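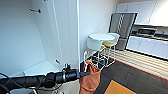 The Peg That Stopped Everything

It was a small thing, as these things usually are. Lumturie Zupan had been running the Mellen home robot through its tidying routine all May, 414 trips back and forth past the kitchen, and she'd grown rather fond of it. Then on trip 415 the arm went into the white cabinet, met one of those stubby metal pegs, and simply kept pushing!

The safety stop should have cut in at once. It took 3 seconds, long enough to bend a finger joint and give poor Lumturie a real fright (she'd been reaching for the kettle). The team at Enau traced it to a force limit left at its bench setting after an update. They've fixed it now, and she still keeps one hand near the red button.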